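Process Equipment Selection
Week 6 handout: reading a supplier's claims for pumps and mixers
Prepared by Wanting Guo, with corrections from Erasto Kimaro

Bring this to the tutorial along with your own marked-up copy of the Trastberg brochure. If you've lost the brochure, share with a neighbour. I won't be reprinting it.

6.1 Where we left off

Last week we sized a centrifugal pump for clean water and everybody got a sensible answer. Clean water is kind to students. Most plants in this course handle something worse: tomato paste, starch slurry, clay slip, glue. Brochures for equipment that handles these things are written mostly by people who sell it, and they need to be read with a pencil in hand.

I'm not suggesting suppliers lie. In my experience they rarely do. They choose the test fluid, they choose the operating point, and then they print the best number in large type.

6.2 The word "capacity"

Three meanings turn up, sometimes on the same page.

Geometric capacity: the volume of the vessel filled to the brim. It tells you whether the thing will fit through your door and not much else.

Working capacity: the volume you can fill and still mix. For a ribbon blender this may be well below the brim. Ask for the fill line in writing.

Throughput: volume or mass per hour, which depends on loading, unloading and cleaning as well as mixing. A vendor will usually leave cleaning out. You can't.

The Trastberg mixer is listed at 478 litres. Look for the word "working" anywhere near that figure. I couldn't find it. Until someone shows me otherwise I treat it as the geometric volume, and so should you in the assignment. State the assumption and carry on.

6.3 Efficiency

An efficiency without a flow rate beside it is decoration. Pumps have a best efficiency point, and the printed value nearly always belongs to that point. Your duty point will be somewhere else. Find the curve, mark your flow, read down. If there's no curve, write "not supplied" in your table and leave the cell alone. Do not borrow a value from a different pump that looks similar. Several people did this last year and defended it quite warmly.

Also check which efficiency is meant. Hydraulic efficiency flatters the pump. Wire-to-water efficiency includes the motor and drive, and it's the one that matches the power bill.

6.4 Viscosity, or the missing column

Take the Kernavska lobe pump. The data sheet gives a maximum speed of 762 rpm. Fine, but on what fluid? Lobe pumps are slowed down for thick product so the cavities have time to fill. Run one too fast on paste and you'll get cavitation, noise and a phone call at dinner time.

For shear-thinning fluids a single viscosity value means very little. You need the shear rate it was measured at. A tomato paste quoted at one viscosity in the lab can behave like a different material in the pipe – that's why we spent all of week 4 on the power-law model, in case anyone was wondering.

Erasto adds: temperature too. He has seen a viscosity table with no temperature in the heading, the notes or the footer. The supplier's reply was "ambient". Ambient in Darwin and ambient in Hobart are not the same thing.

6.5 Materials and finishes

"Food grade stainless" is a phrase, so ask for the alloy. 304 and 316 are both common. If your product is salty or acidic, or your cleaning regime uses anything with chlorides, the difference is worth money. Then ask about the seals. A lovely 316 body with the wrong elastomer will fail at the elastomer.

Surface roughness should come as an Ra value. "Mirror finish" and "highly polished" are adjectives. Welds should be covered by the same value as the plate, and if the sheet is silent on welds, assume they aren't.

6.6 Trials

A vendor trial is useful if it's your product, your batch size and your idea of finished. It's much less useful if it's coloured water in a clear tank.

Before the trial, write down what result would make you reject the machine. Do it before you travel. People are polite once they've been given lunch.

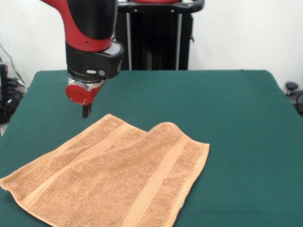 Sampling needs the same care. One scoop from the top of a blender tells you about the top of the blender. For the worked problem we take 10 samples from set positions and compute the coefficient of variation. Gurkeo's report on their paddle mixer uses 2 samples and calls the blend uniform. Two samples will agree with each other fairly often whatever the mixer is doing. Work out for yourself how wide the confidence interval is, then decide how impressed to be.

6.7 Running costs

The Feng brochure says "low maintenance". Low compared with what? Ask for the seal replacement interval, the price of the seal kit, how long the job takes and whether it needs a lift. If a firm can't tell you the price of its own seal kit, I'd wonder how many it has sold.

Payback claims deserve the most suspicion of all. Check the hours per year (often every hour in the year), the power tariff and whether the old machine was being compared in good repair.

6.8 For the tutorial

Pick one page of the Trastberg brochure. Underline every figure. Beside each one write the condition it was measured under, or "none given".

Rewrite the capacity line so that a plant engineer could use it.

Draft an email to the supplier asking for what's missing. Keep it under a page and keep it civil.

Reading: your week 4 notes on power-law fluids, and the sampling chapter in the course reader. The assignment is due at 5 pm as usual, and the table template is on the course page.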